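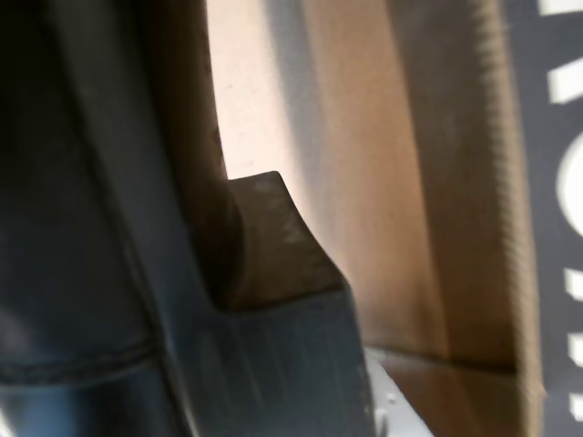 I'm making my second short film this June and I need people! It's called Wondach, it runs 15 minutes on paper, and it's set almost entirely inside a ferry office that went out of business years before the story starts. We're building the office ourselves from scratch, walls and all, and I've fallen hard for plain dark brown cardboard, the same sort of color as the tall strip in the photo, so the whole place is going to look a bit like the inside of a shipping box. If that sounds like your kind of movie, keep reading.

What I'm looking for

One lead actor, playing age 50 to 65, any gender. The part is a ticket clerk who keeps coming to work. Lots of screen time, hardly any dialogue, one very long phone call that I'd like to do in a single take (I know, I know, but we'll rehearse it).

Three supporting actors, any age over 18. You'd be passengers. Two of you argue and one sleeps through the argument.

A sound recordist with your own kit. The last film I made had awful sound and it still bugs me, so please send me something you've recorded in a small room.

Someone to help with set building. You don't need film experience, but you should be happy with a utility knife and a lot of tape.

Dates, place and money

We shoot for eight days in the middle of June in Prellum, in a rented hall with decent parking and one fairly grim bathroom. There's one night outdoors with a car, an old Saab that has to roll down a hill with its lights off. The lead and the sound recordist get a flat $700 each. Supporting roles and set help are paid by the day, and I'll give you the rate when I write back. Lunch is on me every day, and dinner too on the night shoot.

How to apply

Send a short note through the contact form on the Jokasus site and put Wondach and the role you want in the subject line. Actors, a phone video is totally fine, two minutes tops, just you telling me about a job you had once. No monologues please! I watch everything myself, so give me a couple of weeks to answer.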